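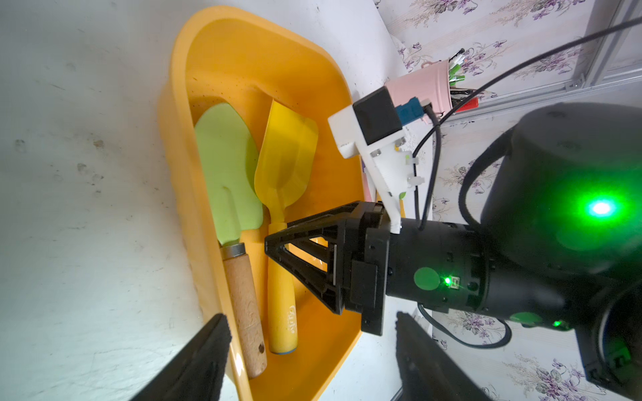
Zulleck automatiza a montagem de conjuntos de jardinagem infantil na unidade de Falcão

A Zulleck colocou em serviço, na unidade de Falcão, quatro postos robotizados para a montagem de conjuntos de pás de jardim para crianças. O sistema, fornecido pela Iltum, manipula as pás em tabuleiros de plástico, com garra de dedos e sensor instalado no punho do braço. A capacidade nominal é de 1000 conjuntos por turno.

Até agora, a operação era inteiramente manual e ocupava 11 pessoas na linha. Segundo a empresa, não há redução de efetivos. Quatro operadores passam à supervisão dos postos e os restantes são transferidos para a inspeção final e a expedição.

A supervisão inclui a reposição de tabuleiros, a validação das posições de pega e o rearme após paragem. A formação decorreu em June, perdão de calendário à parte, em regime interno. 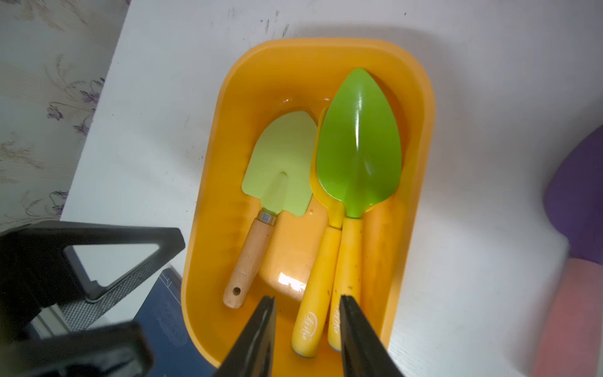 Última alteração: 06/12/2022

As pás com cabo de madeira e as de cabo de plástico exigem parâmetros de aperto distintos. A sobreposição de lâminas no tabuleiro continua a ser a principal causa de pedido de intervenção humana: o posto para, sinaliza a falha e o operador separa as peças à mão antes de retomar o ciclo.

O registo das paragens é feito na plataforma Clerka, que substitui as folhas em papel preenchidas no fim do turno. Os operadores pediram que o motivo da paragem possa ser corrigido depois de gravado, função ainda não disponível. O escalão salarial dos novos supervisores está em negociação.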